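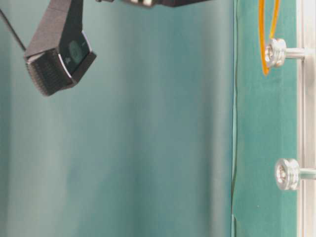
The gripper at the Zidita workshop in Bremton, near the metal rail used for the cord job.

Zidita stops cord test after gripper squeezes too hard, and the fix is a good one

The robotics workshop at Zidita in Bremton has its Serrano gripper running again after a fault that stopped work for most of October, and the team has put out a very readable account of what went wrong. Anyone who builds or runs small robot arms should take a look. It has a real puzzle in it, a couple of wrong guesses and a safety change that other shops could copy in an afternoon.

The job itself sounds simple. The arm picks up a length of orange cord, carries it to a metal rail and sets it over one of the knobs, then lifts it off and starts over. Cord is awful stuff for a robot (it sags, it twists, it slides off to one side just when you have hold of it), and Zidita has been using the job as a long-run test of the Serrano, whose fingers are pulled closed by thin tendons.

The long run was going beautifully. On cycle 1,017 the gripper came down beside the rail to pick up the cord, and the fingers closed on the rail itself. They should have let go the moment they felt something stiff. They kept pulling. The tendon tightened for several seconds before the operator hit the stop button, and by then one finger joint had bent past its limit and a fingertip had worked loose from its mount.

No one was hurt. The operator was standing outside the marked line, as the workshop rules require, and the arm itself had already stopped moving when the fingers closed. Even so, Zidita treated the event as a safety matter from the first hour. The power was locked off, the log was copied, and nothing was taken apart until the whole bench had been photographed and measured.

First suspicion fell on the cord. A loop caught behind a finger can hold it open a little, and the team had seen that before. But the log showed the fingers moving freely right up to contact, so the cord was off the hook by lunchtime. Next came the vision software, which had placed the rail a little too far away. That turned out to be true, and it explained why the fingers met the rail at all. It did not explain why they went on squeezing.

The answer was in the force limit. The Serrano does not measure force at the fingertip. It works out the squeeze from how hard the motor is pulling on the tendon, and then takes away a fixed amount for friction along the way. Over the long run one of the small guides that the tendon passes through had worn a groove, and the tendon had begun to stick and slip in it. The controller saw the motor working harder and put the extra down to friction, thanks to a self-adjusting setting added in the spring to cut down on false stops. Bit by bit, cycle after cycle, the setting had talked itself into ignoring a real squeeze!

It is a lovely piece of detective work. When the engineers plotted the friction setting over the life of the test they found a slow climb with hardly a wobble in it, starting around cycle 185. Everything after that was a little more wrong than the cycle before, and the cord was too soft to show it. Only the rail was stiff enough to bring the fault out in the open.

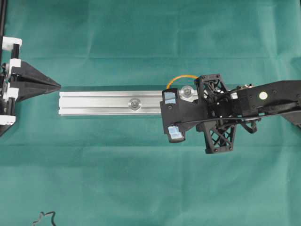

Repairs came in two stages. The worn guide was swapped for a harder one with a wider curve, and the damaged finger joint was printed again and fitted with new pins. The control code then got the bigger change. Friction can still adjust itself, but only inside a narrow band, and if it reaches the top of that band the gripper opens, backs away and asks for a person. There is also a plain time limit on closing. If the fingers have been pulling for longer than a normal grip takes, the motor lets go, whatever the force estimate says.

That second limit is the part that has people in the Bremton workshops talking. It needs no new sensor and only a few lines of code, and it would have ended the October event before anything bent. Zuron, which runs a pair of similar tendon grippers across town, has already added its own version and found that one of its machines tripped it on the first morning. The cause there was a tendon routed around the wrong side of a post, a mix-up that had gone unnoticed since the last service.

Zidita has changed its routine as well. The guides are now checked with a magnifier at the start of every shift, and each morning the gripper has to close on a spring gauge before it is allowed anywhere near the bench. If the gauge and the controller disagree by more than a small margin, the day starts with maintenance. The check takes a few minutes and the operators are said to like it - it gives them a number to write down, and they can watch it creep long before it becomes a problem.

The workshop is frank about what it would have done differently. The self-adjusting setting was tested for a single afternoon before it went live, which was nowhere near long enough for wear to show. No alarm was tied to it. And the stop button, though well within reach, was on the far side of a monitor from where the operator was watching the fingers, so it has been moved to the near corner of the desk.

The restart began with short supervised runs. To sign off the repair the gripper has to finish 100 cycles in a row without a forced stop and with the friction setting staying inside its band. The first attempt ended at cycle 69, when the time limit kicked in on a cord that had doubled over between the fingers. The gripper opened, backed off and waited, exactly as planned, and the team was delighted to see it. The count goes back to the start all the same.

The next attempt will use the same cord, the same rail and the new guide. Zidita plans to share the friction plots and the revised closing code with other Serrano users once the sign-off run is complete, and the notes on the worn guide can be requested from the Bremton workshop now.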